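### 3.2 The blocks and the board

I should say up front that I came to this study as someone who likes small wooden things, and I think it shows in how long this section is. My coauthors wanted a table. They get a table in the appendix, and I get to talk about blocks.

The question we had was a plain one. When people are handed a handful of colored shapes and asked to put them "in order," what do they do with them? Older sorting studies (and there are a lot of them) mostly used cards, flat and printed, all the same size in the hand. Cards are easy to score. They're also dull to hold, and our pilot group told us so in fairly strong terms. Blocks roll, they tip over, they get turned around to see what the other side looks like, and all of that turned out to matter for the kinds of rows people made.

We worked with the Hoden set, which is the one our lab has had on the shelf since before I joined. It's a mixed bag of cubes, cylinders, prisms and stars in a few strong colors. I love it because the shapes and the colors don't line up with each other. You can't sort by color and get shape for free, so every row is a small decision. We did try the Cukix set for a month or so and dropped it in September: the pieces were lovely but every shape came in one color only, and people finished in seconds and looked at us as if to say, well, what did you expect?

The base for all of this was a flat board, and we fussed over it more than I'd like to admit. Our first one was painted gray, and the pieces slid on it every time someone leaned on the table. Bare wood was better. It gives a bit of grip, the colors stand out nicely against it, and the seams between planks gave people something to line things up with, or to ignore (we'll come back to that, because the seams caused trouble). Figure 2 has a row set out along the far edge, with two more pieces lying apart nearer the front.
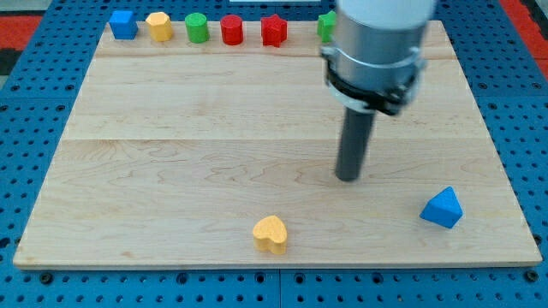
**Figure 2. Blocks in a far-edge row: blue cube, yellow hexagonal prism, green cylinder, red cylinder and red star, with a further green block at the right end.**

What I like about this row is how much it argues with itself. Read it by shape and the two cylinders in the middle belong together, no question. Read it by color and those same cylinders split apart: the red one now goes with the star beside it. The star also stands a little farther along than the spacing before it would lead you to expect. Is a gap like that a mark of a new group, or is it only a gap? We went back and forth on this for weeks, and the rule we ended up with is described below.

Across the whole study we collected 1,027 rows from 81 participants. Each row was coded by two of us working separately, using a sheet adapted from the one in the Pavell materials. The sheet asks for the order of colors, the order of shapes, where the row sits on the board, and whether any gap is wide enough to count as a break. The first two are easy. You could do them half asleep, and toward the end I'm fairly sure I did. The position code is a bit fiddlier, as people are fond of the far edge but also of running things right along a seam, and when a seam sits close to the edge it's hard to say which one they were following. We gave up trying to guess and made a combined code for it.

Gaps were the real headache. In our first pass we judged them by eye, and the two coders disagreed often enough that we threw the whole pass out and started again. For the second pass we measured each gap against the others in its own row, so a spread-out row wasn't punished for being spread out. A gap counted as a break only if it was at least 3 times the median gap in that row. It's a strict rule! Plenty of rows that felt grouped to me came out as ungrouped under it, and I sulked, but the agreement between coders was so much better that I couldn't really complain.

One more thing about the shapes. Stars are awkward in this kind of task, and I'd think hard before using them again. People treat a star as special. They save it for last, or they put it at one end like the thing on top of a tree, whatever its color. Dlamini-type scoring, which gives every piece the same weight, misses this completely, so we ran the main analysis twice, once with every row and once leaving out any row that had a star at either end. The results differ in 5 places, all of them listed in the appendix next to my coauthors' table.

Pieces whose shape couldn't be made out clearly in the photo of a row were coded for color and marked "unclear" for shape. We didn't fill these in afterward from memory, tempting as it was. A row with an unclear piece stayed in the color analysis and came out of the shape analysis.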